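MIRER GUEST ROOMS REOPEN WITH LONGER STAYS AND LOWER WEEKLY RATES

ARNINE, March 2019 - Mirer, the short-stay lodging company based in Arnine, will reopen its Hindell building in May after a winter of repairs to the heating and the main stairway. Bookings are open now.

The building has 20 rooms on two upper floors. Guests could previously stay for up to two weeks. Under the new terms they may stay as long as 200 nights in a calendar year, paying by the week or by the month.

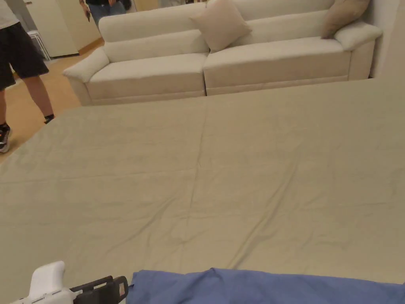
Mirer is aiming the longer terms at people who come to Arnine for work and find hotels too costly after the first few nights. Last year the company turned down 341 requests for stays that ran past the old limit. Many came from nurses on short contracts and from families waiting to move into a house. Rooms are let furnished, and in the larger ones a cream sofa stands directly behind the bed, against the wall. Sheets are changed weekly at no charge.

"People told us they wanted to unpack," said Solange Maillard, who manages the Hindell building. "A month in one room is a different thing from three nights, and our prices were set up for three nights."

Weekly rates will be lower than seven single nights at the standard price. Monthly guests pay a deposit, returned within 2 working days of checkout. Heat, water and internet service are included. Parking is extra and must be reserved.
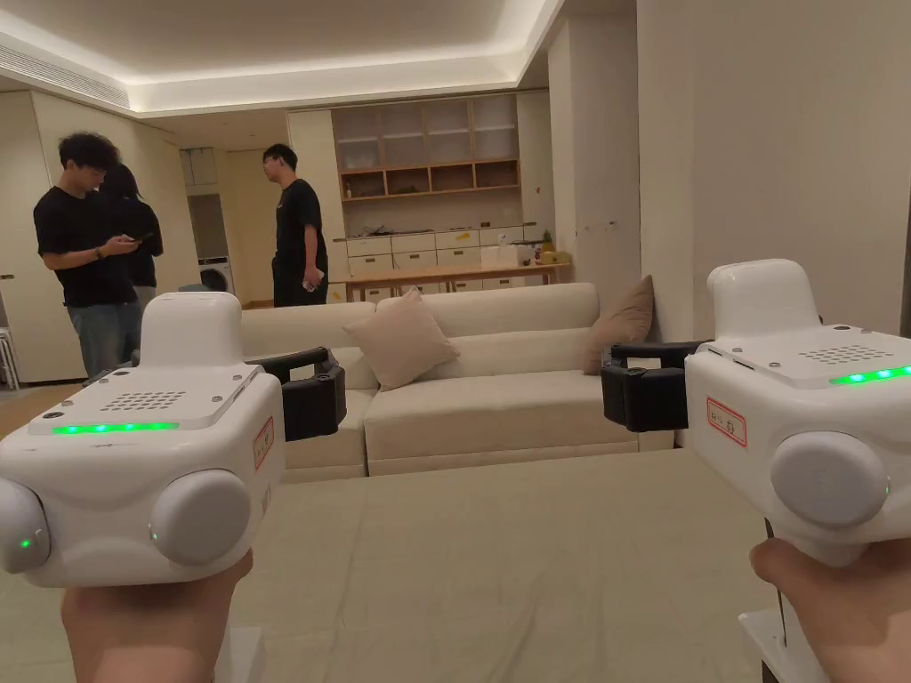 Cream-colored sofa in a room at Hindell.

The heating work was carried out by Abubakari, a local contractor, which also replaced the stair rails and the lighting on each landing. The front desk will be staffed from early morning until late evening, and guests arriving after hours will get a door code by text message.

Mirer's rates and booking form are available at the front desk and on the company's website.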